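Gripper Comparison for the Two-Arm Platform
Speaker notes, February session
Speaker: Radosław Szczepańska, Gronmont

Opening (5 minutes)

Thank the host. State the purpose of the talk: to report on the comparison of two gripper types, Urnel and Tindall, on cabinet and door tasks. The work was carried out at the Stotulthorpe site.

Leave the two slides below on screen while introducing the platform.

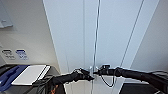
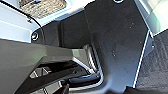 Scope of the trial

The comparison covered three tasks: releasing a latch, pulling a door open, and holding the door while the other arm reaches past it. Each gripper type completed 200 attempts in total under the same controller settings. Operators were not told which settings had been tuned for which gripper.

Note for the speaker: state clearly that both arms carried the same gripper type at any one time. This question was raised twice at the internal review.

Method

An attempt was recorded as complete when the task ended without operator correction. Attempts were stopped after 30 seconds. A stopped attempt was recorded separately from a slip, and the two should not be added together when answering questions.

Camera placement was held constant. The head camera was used for the approach and the wrist camera for the final alignment. During early trials we found that the wrist view lost the latch at close range when the two grippers worked side by side. The approach angle was changed, and all earlier attempts were excluded from the results.

Results

Urnel was the more consistent of the two on the latch task. Its narrow fingertips required less correction once the wrist camera had the target in view. Tindall performed better on the holding task, where its wider contact surface tolerated small changes in door angle.

On the pulling task there was no difference that we are prepared to report. Of the slips recorded in the full trial, 66 occurred during the first pull, and they were divided almost evenly between the two types.

Pause here for questions on the slip criteria.

Cable routing

Cable slack should be treated as part of the gripper selection. A longer loop gives the wrist more freedom but can catch on handles and door edges. The site team now checks the routing by hand through the full wrist rotation before each series.

Recommendation

Gronmont will retain Urnel for latch work and continue testing Tindall for holding. A mixed configuration, with one type on each arm, has been approved for the next series. The controller changes needed for it are still under review.

Refer requests for the raw logs to the Stotulthorpe office.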